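# Where Does a T-Shirt Come From?

Your T-shirt started out as a plant! Cotton grows on bushes, and when the seed pods pop open, out comes white fluff – a bit like a tiny cloud on a stick.

People have been growing cotton for over 4000 years. Wow! First the fluff is pulled away from the seeds. Next it gets combed and twisted into long, thin yarn. Machines loop the yarn into soft, stretchy cloth (tug on your sleeve and feel it stretch!).

Then comes the color. Cloth takes a bath in dye – and blue is a favorite all over the world.

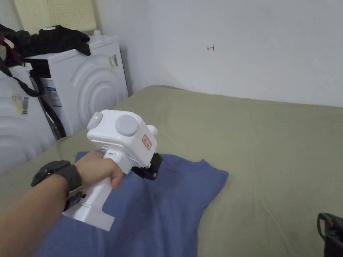
*A blue T-shirt lying flat on a green bed sheet.*

**Try it!** Look at an old cotton shirt with a magnifying glass. Can you find the tiny loops?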